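Section 4: Charging your Tamel at home for the first time

You've got the wallbox on the wall and the car on the drive, so now comes the good bit! Set aside a few minutes for this section and you'll wake up tomorrow to a car that's ready to go.

Before you start
The wallbox must have been signed off by your electrician (see Section 3). The light on the front should be a steady white. If it is flashing red, stop and go to Section 6.

1. Park with the charging flap on the same side as the wallbox and put the car in P.

2. Press the flap once and let go. It opens by itself, quite slowly.

3. Take the plug from its holster and push it in until you hear a click. The ring around the socket turns blue while the car and the wallbox say hello to each other.

4. Wait for the ring to turn green. You're charging!

Note: The 400-volt battery warms itself before charging in cold weather. In February you may hear a fan running for a while. Leave it to get on with things.

Caution: Never use an extension lead or an adaptor with the wallbox cable. Keep the cable off the ground where people walk.

5. Open the Hindarum app and choose Home, then Timer. Set the hours of your cheap night rate and tap Save. 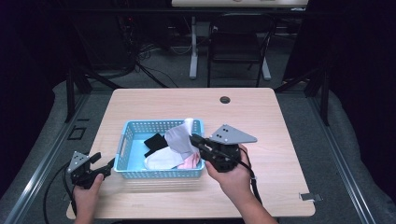 6. Set your daily limit. We suggest 80 per cent for everyday driving, and the full 100 only before a long trip.

Unplugging
Unlock the car first, then pull the plug straight out. If it won't budge, lock and unlock once more and try again.

Guide checked by Devendra Sachdeva, 25 August 2026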